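Ticket: laundry routine stalls at the drum, right hand won't let go
Product: Clotitix home kit, review unit
Site: Amutstead
Opened by: Bence Pintér

Hi again! So I've had the Clotitix kit going since early September and mostly I like it a lot, but the unload routine keeps hanging at the same point. The right gripper goes into the drum, gets hold of something and then just sits there (up to 12 minutes once, I went and had lunch). The left hand stays open by the basket the whole time. Blue cloth in the gripper, basket ready:
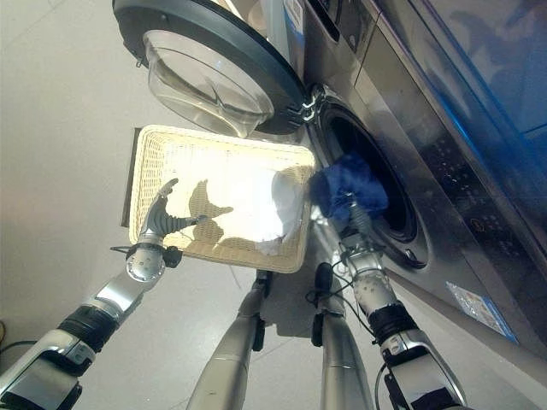
Page last changed: September, 4:12 pm

Things I've tried so far. Restarted the controller, no change. Dropped the grip force from 7 to 2 in the Boros menu and it let go of a towel on the first try, then hung on the next one -- so maybe a clue, maybe luck. The log gives me "release wait 2000" every single time, and I can't find that in the manual. I also swapped the basket for a shallower one and swapped it back. Same thing.

Clondau support asked for a look from the wrist camera with the fingers hanging free, nothing in them.

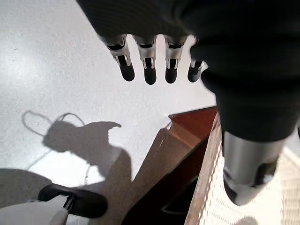 Can I change the release wait myself?
It's under Advanced, Hand Timing, once you've switched the kit to service mode. Save it before you leave the page or it goes back to the old value.

Okay, found the menu! Trying a shorter wait tonight with the grip force left at 2. Please keep this ticket open.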